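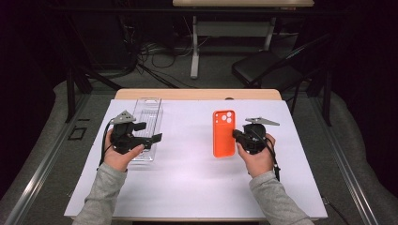 Bimanual work with a pair of hand-held grippers. The orange phone case and the clear tray are typical small objects for this kind of session.

Momell (demonstration kit)

By Araceli Carretero
November 11, 2024

Momell is a hand-held gripper kit sold by Asemex for recording manual tasks that are later used to train robot arms. A person holds one gripper in each hand and does the job directly, with no robot present. The kit went on sale in February, together with a paid recording service that uses the same hardware.

Design and use

Each set has two grippers with on-board cameras, cables and a case. The fingers open and close by hand. Asemex says a new operator can be trained in 34 minutes, a figure that comes from its own sales sheet and has no published test behind it. The sheet doesn't say what the operator is able to do at the end of that time.

The company's standard lesson uses a phone, a phone case and a tray. It is a sensible choice in some ways. A phone has to be held firmly by its edges, and a soft case gives a little when squeezed, so a careless grip shows up quickly. It is also a small, stiff, brightly colored object on a plain background, and success with it says little about cloth, food or loose wire. 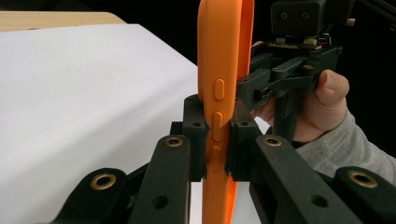 Wear is the other open question. Asemex rates the finger pads for 283 hours of use but hasn't explained whether that means hours switched on or hours spent gripping. Replacement pads are sold only in full sets. Buyers who plan to run several shifts a day will want that answered in writing.

Recording service

Customers who don't want to own the kit can send Asemex a task and receive finished recordings. Orders start at five hours. The company advertises that 61 percent of recordings pass review on the first attempt, and presents this as a strength — it also means that 39 percent don't. The reviewers work for Asemex, and the rules they apply have not been released.

Reception

Early notices mostly repeated the launch material. The Bernwood workshop, which compared Momell with the older Achari kit, found it lighter in the hand and easier to set up, but reported no difference in how well the trained arms performed afterward. 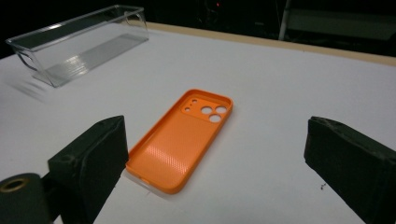 Aishwarya Unnithan objected that the workshop had tested the wrong thing: "People buy these to get more recordings out of a day. If the arm ends up just as good and the operator is less tired, I'd call that a result." Asemex has quoted the remark in its advertising. It has yet to publish any numbers on operator fatigue.

Related articles
Achari kit
Asemex
Bernwood workshop
Finger pads, wear and replacement
Teaching by demonstration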